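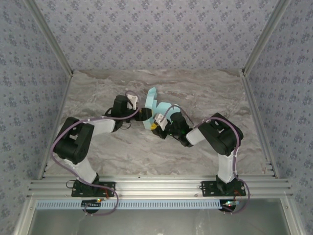
Re: [vorard-dev] Two-arm hold: grippers fighting each other after replay

Lutz Rathjen wrote:

> I'm running the Vorard replay node against our two-arm cell, both arms on the front rail, and I can't get a clean hold when both grippers are on the same part. One arm alone is fine. With both closed on it, the current on the left wrist climbs until the servo trips, usually a few seconds in. The trajectory is a straight playback of a recorded teleop session, no policy in the loop. I already lowered the gripper current limit and it only made the trip come later.
>
> Config is the stock one from the Sirko branch. Is this a known problem or is my calibration off?
>
> Lutz

Hi Lutz,

Probably both, but start with the timing.

The replay node on the Sirko branch still opens one serial port per arm and runs a separate write loop for each. The loops start together and then drift. In free space you don't see it. Once both grippers are closed on something stiff, a small time offset between the arms turns into a position error across the part, and the position controllers push against each other to remove it. The one with the higher P gain wins and the other trips.

I looked through the log you attached. It has 3486 steps. The left arm is in step with the right until step 613, and from there it falls behind and never recovers. By step 2965 the left goal is several cycles late, and that is just before your trip.

What I would do, in this order:

1. Move to the current main branch. The writer there sends both arms from a single loop:

```
replay:
 writer: joint
 arms: [left, right]
 on_late_step: skip
```

`on_late_step` matters. The old default was `queue`, so every slow write pushed all the later ones back. With `skip` the arm jumps to the newest goal and you lose a sample, and at teleop speeds that is fine.

2. Run the replay with nothing in the grippers and record the present positions. Then run `vorard compare` on the two files. If the difference between the arms stays flat for the whole run, timing is no longer your problem.

3. Redo the wrist and gripper calibration on the left arm. In your calibration file the left wrist offset is 226 ticks and the right one is close to zero. That could be a real mounting difference – one spline tooth on the horn would do it – but it could also be a calibration started with the wrist in the wrong pose. Put the arm in the middle pose by hand with torque off, and check it against the right arm by eye before you press enter.

4. Lower the P gain on the wrist of one arm only. We let the right arm lead and make the left one soft. Both soft and the part sags, both stiff and you are back where you started. There is no force feedback on these servos beyond the current reading, so a leader and a follower is the best we have found with plain position control.

Please leave the gripper current limit alone until the first three are done. Lowering it hides the symptom, as you saw.

One more thing about the recording itself. Teleop captures two streams, the leader positions and the follower positions. Replay uses the leader stream by default. While you hold a part, the leader grippers close further than the followers can, and that gap is what gives you grip force. So don't switch to the follower stream to get rid of the current climb. The trip will go away and the part will probably fall. Clondlow tried this last December and there is a long thread about it in the archive.

For the arm joints it's different. There the gap is mostly error, and you can blend toward the follower positions if you want a calmer hold. Ploltel has a patch that does this per joint. It isn't merged – the naming of the parameters is still open – but it applies cleanly to main.

If it still trips after all this, send the new log plus the output of `vorard ports --latency` for both buses. Check also that the two USB adapters aren't sharing a hub with the cameras. I have seen write times double from that alone.

Regards,
the other half of the replay node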